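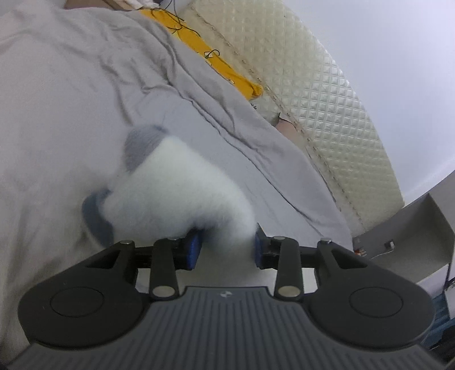 Socks and towels going stiff after washing, hard water area

Posted by Bautista Pereyra, 29 October 2021

We moved to Grotport in the spring and since then everything fluffy comes out of the wash feeling like cardboard. Bed socks are the worst. They were soft when bought and after three or four washes the pile has gone flat and slightly crunchy. Towels are nearly as bad. T-shirts and jeans seem fine.

What I do now: mixed load, 40 degrees, powder in the drawer, a capful of softener, full spin, then over the radiator. The machine is four years old and came with us from the old house, where we never had this problem. The kettle here furs up in a fortnight, so I assume the water has something to do with it.

I have already tried doubling the softener, which made the towels worse at drying anything. I tried one wash with no powder at all and the socks came out softer but still smelling of feet. A neighbour says to buy a water softener but we rent and I don't think the landlord would have it.

Is there something I can do with the washing itself? I don't have a tumble dryer and there is no room for one.

trikia_lane

The softener is half your trouble. It leaves a coating on the fibres and on anything with a pile it builds up and mats it down. Stop using it on towels and fluffy socks altogether.

To get rid of what is already there, do this once:

Wash the towels and socks on their own at 60 if the label allows it, otherwise whatever the label says. Use no powder and no softener. Put a cup of washing soda in the drum before the clothes go in. Don't use soda on wool or silk. Most bed socks are polyester, but read the label.

When it finishes, run a second rinse. If you look through the door during that rinse and there are still suds, run another. I needed three the first time.

After that go back to powder, but look at the side of the box. There is normally a table with soft, medium and hard water, and the hard column wants quite a bit more powder than the soft one. If you brought your old habits with you from a soft water area then you are probably putting in too little, and what you do put in gets used up by the water before it does any cleaning. Your water company's website will tell you the hardness if you put your postcode in.

The other thing is the radiator. Drying flat against something hot sets the fibres in whatever position they are in. Give each sock a good shake, hang it by the toe on an airer a foot or so away from the heat, and rub the pile with your hand when it is nearly dry. It takes longer. Ours take a day in winter.

Turn the socks inside out for washing as well, so the fluffy side isn't rubbing on the zips from your jeans. Or don't wash them with jeans.

M Bustos

vinegar. half a cup of white in the softener drawer, you cant smell it once its dry. been doing it for years in Grotport, which is as hard as it gets

dont do it every wash though, my sister's engineer told her it perishes the door seal. once a month I do it

Diltico

Mostly agree with trikia_lane. A few additions.

Don't use vinegar in the same wash as soda. They cancel each other out and you have wasted both. And never put vinegar in with bleach, as that gives off chlorine gas.

Check your spin speed. Full spin on a lot of machines is 1400 and it packs the pile down hard. I put fluffy things on 800. They come out wetter, so hang them over the bath for an hour before they go on the airer.

Load size matters too. I was filling ours to the top and nothing was being rinsed. Towels need to be able to fall about. Four bath towels is a full load in a normal machine, whatever the kilos on the front say.

For socks that have already gone flat, a soft nail brush works on some of them. Wait until they are fully dry and brush one way, then the other. It won't help if the tips of the fibres have melted together from heat, and you can tell because they feel like tiny beads. Those ones are finished, I'm afraid. I use mine for cleaning the blinds.

Last thing, clean the machine. Empty drum, hottest cycle it has, with a descaler made for washing machines. In a hard water area I would do it every 10 weeks. Pull the drawer right out and wash it in the sink while you are at it, the gunk at the back of mine was grey and an inch deep.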